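4.3 Checking the wrist camera view in Pornar

Complete this section after the arm models are loaded (section 4.2) and before you run any planner. It covers the wrist camera only. The overhead camera is set up in section 4.5.

Before you start, make sure the simulator is paused and both arms are listed as Ready in the Devices panel. If one arm shows Stale, reload its model and wait for the status to change.

1. Open the View menu and choose Sensor Views.

2. Select the wrist camera of the arm you want to check. The view opens in its own window.

3. Set the update rate to 6 frames per second. A higher rate works but slows down the physics step on most office computers.

4. Turn on Show Own Links. With this setting off, the renderer hides the arm that carries the camera, and the self-filter in step 8 has nothing to work on.

5. Move the arm to the stored pose named Side Look. Wait until the joint readout stops changing.
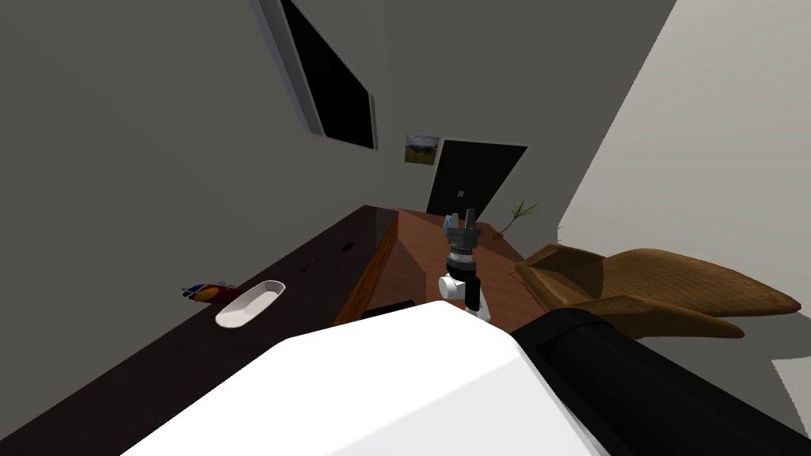 The view is drawn in the camera's own frame, with no leveling applied. Pornar passes the pixels to the perception node exactly as rendered, and the node uses the joint angles to work out which way is up. A strong tilt is normal in Side Look. The table, the dark countertop and the brown armchair should all lean by the same angle, as they do in this view. If one object leans differently from the rest, its pose was saved in the wrong frame – open its properties and set the parent to World.

6. Open the Overlay tab and turn on World Up. A green arrow is drawn over the view. It should run parallel to the vertical edges of the door and walls.

7. If the arrow is off, open Camera Mount and choose Reset to File. Do not correct the angle by hand.

8. Turn on Self-Filter. The near arm is shaded purple and its pixels are dropped from the point cloud. The other arm must stay unshaded, including its gripper fingers.

Note: The planner treats the second arm as a moving obstacle. If the filter removes it, the planner will allow paths that pass through it.

9. Set the filter padding to 5 mm and choose Apply.

10. Choose Save View Settings. The default file name is hudwood_wrist.

Caution: Do not save while the simulator is running. Builds before 1730 write the current joint angles into the mount file, and the camera will load in the wrong place the next time.

If the point cloud window stays empty after step 9, check the log for error 2008. This means the depth image and the joint readings have different time stamps. Pause, choose Sync Clocks, and repeat from step 5.

Section checked by Quyên Thân, 11 January 2022. Step 8 revised by Thiện Sầm.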